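How to write handling rules for a two-arm robot before it leaves the simulator

By Anca Dobre
Mar 3, 2021

At Grilla we test every household task in simulation first. For a long time our rules for these tests were only spoken between colleagues. In January we wrote them down, and this page explains how you can do the same. You don't need a big team for it. Our first version was two pages long and Orsolya Simon and I finished it in one afternoon.

What you need

One simulated room, one robot model with both arms working, and a text file. A spreadsheet is also fine, but please keep it in the same folder as the scene files. We lost one version of our rules in somebody's mail.

Step 1. Name the surfaces

Before you write any rule, give each surface a short name and use only this name. In our project Ulloa we had "table", "long table" and "desk" for the same object, and the logs were very hard to read. Name the table, the cabinet top, the floor and each wall. Furniture which the robot must never touch gets a name too.

Step 2. Set the start position

Each run must begin with the hands in free space. Write the joint values in the file, not a sentence like "arms ready". If a hand starts inside a piece of furniture, the physics engine will push it out with great force, and the run is worth nothing. Our checker stops the run if any finger is closer than 40 mm to a surface at the start.

Step 3. Decide which arm may reach where

This is the part where most of our discussion was. We give each arm its own side, and the middle belongs to the arm which asked first. The other arm must wait until the middle is free again.

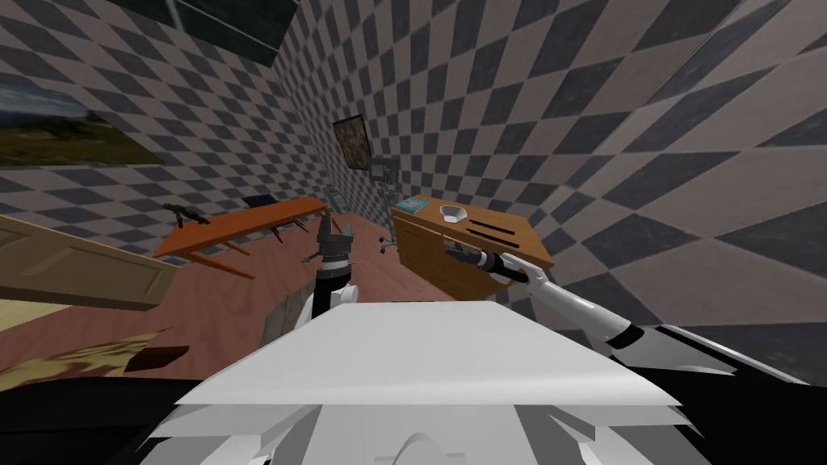
Thin objects need their own line in the rules. A stick lying flat on a cabinet is more difficult than a bowl, as the fingers must come very near to the top before they can close. For sticks we allow contact with the surface, but only at low speed. For bowls and books we do not allow it. A book should be moved to the edge first and then taken from the side.

Step 4. Write the stop conditions

A stop condition must be something the program can measure. "The robot behaves strangely" is not a stop condition. Ours are these:

The two arms touch each other.
The forearm touches furniture.
An object falls to the floor.
The hand does not move for 7 seconds during a task.

After a stop, the run is marked as failed and nobody repairs it by hand. I know it is tempting, especially when only the last movement was wrong.

Step 5. Change the room, keep the rules

Run the same task in rooms with other wall patterns, other floors and other pictures on the wall. Strong checks and wood grain can confuse the vision part, and it is better to find it now. We ask for 300 runs per task before we discuss the real robot. For the Plutetti task set this made 2,600 runs together, and we read the log of every failed one.

Step 6. Keep a list of changes

When you change a rule, write the old text, the new text and your name. Do not change a rule in the middle of a series. If you must do it, begin the series again from zero.

A remark about real hardware

Passing these tests does not give you permission to work beside the robot. The safety standards and your own risk assessment come separately, and an emergency stop within reach is needed from the first day. We print the stop conditions from Step 4 and hang them beside the door of the lab.

If you have questions about the file format, write to Orsolya. She also keeps the blank version of our rules.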